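Keeping the processor cell running
Speaker notes, afternoon session, Havlow user day
Slot is 17 minutes plus questions

Slide 1 — Title
Say hello, say which site. We run one cell at Kurport that picks up server processors and sets them in a fixture. One arm, one gripper, one camera at the wrist. I look after it on the day shift. Most of this talk is about the gripper, because that's where most of my time goes.

Slide 2 — What the cell does
Keep this short. Part comes in on a tray, arm picks it by the edges, camera checks it, part goes to the fixture. Parts are held upright for the check. The job schedule comes from Barkelik and I won't cover that today. If someone asks about it, point them to the session after the break.

Slide 3 — First setup
We lost two weeks in August on things that should have been quick.
Fixture plate was bolted down before the arm was zeroed. Do it the other way. Zero the arm, then the plate, then teach the points.
We taught the points with no part in the jaws. Every one of them had to be taught again with a part held, as the jaws sit a little differently when they are closed on something.
Write down the jaw opening you end up with. Ours was on a sticky note and the note went missing.

Slide 4 — Grip force
We started too high. Parts were picked fine but came out of the jaws slightly turned. We stepped the force down until a part slipped, then went back up 10 percent. It has stayed there.
Do this with scrap parts. Ask the test group for them early.
(Pause for questions here if the room is awake.)

Slide 5 — Weekly checks
Power off and lock out first. Then:
Wipe the jaw faces with a dry lint-free cloth. No solvent.
Check the bolts on both finger brackets with the torque driver. Mark each one with paint pen after.
Move the fingers by hand and feel for play.
Look at the cable run from base to wrist, mainly at the bends.
Wipe the camera window.
Takes me half an hour. The log goes in Ccori, same place as the fault tickets.

Slide 6 — Jaw wear
We change jaws every 1,000 picks. That sounds like a lot of jaws, but they are cheap and a dropped processor is not. Change both sides together. We changed one side only, once, and the part sat off center in every check until we did the other.
After a change, run the grip test again before going back to auto.

Slide 7 — Wrist view
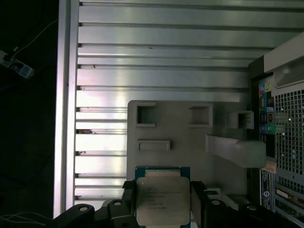

Wrist camera view, processor held upright between the two jaws, fixture plate behind.

Leave this one up for a minute. Things to point out: each jaw presses on one edge of the part and the metal face is left clear. Two bolt heads on each finger bracket, and those are the ones from the weekly list. The printing on the part is too blurred to read here, so don't plan on reading serials from a view like this. Use a separate reader.

Slide 8 — Fault 131
Our most common stop. The controller says "grip not confirmed." Order we work in:
Is there a part in the jaws at all? Look before you reset.
Jaw faces dirty? Clean and retry.
Sensor plug at the wrist loose? Reseat it.
If it comes back after all that, check for a loose bracket bolt. That was the cause in the spring and we had already swapped a good sensor by then.

Slide 9 — What I'd change
A spare finger set on the shelf, already assembled — we still build ours when we need it. Also a better place to stand on the wrist side.

Questions. Checklist handout is by the door.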